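Tue 30 October

Planner tests in the sim, table scene with the fork, ring, plate and vase. Picking up from Ruoxi's branch, the one that is supposed to fix the grasp sampler. Seed 2129 throughout.

Ran 40 episodes with the old sampler and 40 with the new one. The summary script says the new one wins. I don't believe it yet. The script counts a run as good if the planner returns a path, and says nothing about whether the gripper ends up holding anything. Stuart wrote it in July for a different test and we've all been quoting it ever since.

Went back through the logs by hand. In 2 of the "good" runs the path was a stub: the arm stays at its start pose, the goal check passes on a stale target, done. How many more hide behind a short real motion I can't say. 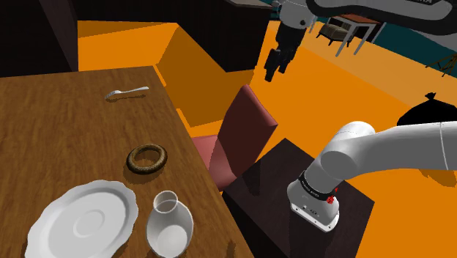
The vase bothers me more. Fero's depth output goes soft on anything see-through, and the new sampler trusts depth more than the old one did. Rania thinks the renderer is at fault and the real sensor will behave better. Maybe — I'd like to see a log before I repeat that to anyone. The ring is fine with both samplers, so please stop using it as the demo object.

Also, collision margin on the chair is still set by hand in the config. Romain says he removed it. He removed the comment.

To do:
- goal check must read the current target, fail if there isn't one
- success = object lifted, from sim state
- rerun both samplers, same seed, then a few others
- ask Ratree if Plolura still has the old meshes

No merge until the rerun is in.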